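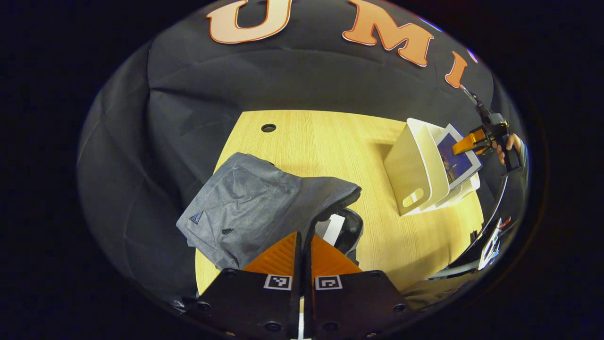 What Happens to Your Suitcase at the Airport?

You roll up to the counter, your suitcase goes on the scale, somebody wraps a sticky paper tag around the handle, and whoosh! Off it goes on a moving belt, through a flap in the wall. A few hours later it comes sliding out in a different city. So where has it been all that time?

It's been on a trip of its own, and it's a pretty great one.

First, the tag

That long paper tag is like a name badge and a bus ticket rolled into one. It has big letters on it that tell everyone which airport the bag is going to. Every airport in the world that airlines fly to has a three-letter code. Some are easy to guess (Boston is BOS) and some are really odd (Chicago O'Hare is ORD, from an old place called Orchard Field!).

The tag also has a bar code, the same kind of stripes you find on a cereal box. The stripes stand for a number, and the number belongs to your bag and your flight. The person at the counter gives you a little sticker with the same number. Keep it safe! If your bag goes missing, that sticker is how the airline starts looking.

Through the flap

Behind the wall there are belts, belts and more belts. At the airport in Wurville, if you could lay them all end to end, they would stretch over 13 miles. They climb, they dip, they go around corners, and in a few spots they run right under the floor where people are buying pretzels.

Takumi Kawaguchi fixes the belts there when they get stuck. "The most common thing that stops a belt is a loose strap," he told us. "A backpack strap gets pulled into a gap, and then everything behind it has to wait." Now you know why the airline person sometimes tucks your straps in or puts your backpack in a plastic tub.

The X-ray

Next, each bag rides through a big machine that looks inside without opening it. On the screen, things show up in different colors depending on what they're made of. Metal things often look blue, and food and clothes often look orange. (Peanut butter can look like a puzzling orange blob, so don't be surprised if someone opens the suitcase to check!) When a bag gets opened, the workers usually leave a note inside to say so.

The great sorting

Now comes the fun part. The bag zooms past a ring of scanners that read the bar code from every side. A computer works out which flight the bag belongs to, and as it rolls along the main belt, a paddle swings out or the tray tips over, and bump! The bag slides down a chute. Every chute goes to a different flight.

Sometimes the scanners can't read a tag because it's torn or folded over. Those bags go to a side belt where a real person picks them up and reads the tag. One morning in November, the crew in Wurville sorted 991 bags before breakfast, and just 5 of them had to be read by hand.

Out to the plane

At the bottom of the chute, workers called ramp agents load the bags onto carts. A little tractor called a tug pulls the carts in a line, like a train with no tracks. Abundio Palacios drives one, and he says turning corners is the hardest part to learn, as the last cart doesn't follow exactly where the first one went.

On smaller planes, the bags go up a slanted belt and get stacked by hand in the cargo hold, under the passengers' feet. On very big planes they go into metal containers first. Abundio's crew once loaded 153 bags onto one flight to Flekent, and a tuba!

If you sit by the window on the side where the cargo door is, look down before takeoff. You might spot your own bag going up.

Try this before your next trip

Tie something bright to your handle. A ribbon, a sock, a pom-pom, anything that's easy to spot among all those black suitcases. Keep it short so it can't catch on the belts.

Take off old tags. A scanner might read the wrong one and send your pajamas back to last year's vacation.

Put a card with your family name and a grown-up's phone number inside the bag too, in case the outside tag comes off.

Words to know

Carousel: the loop-shaped belt where you pick up your bag.
Cargo hold: the part of a plane where bags travel.
Ramp: the paved area where planes park.
Tug: a small, strong tractor that pulls baggage carts.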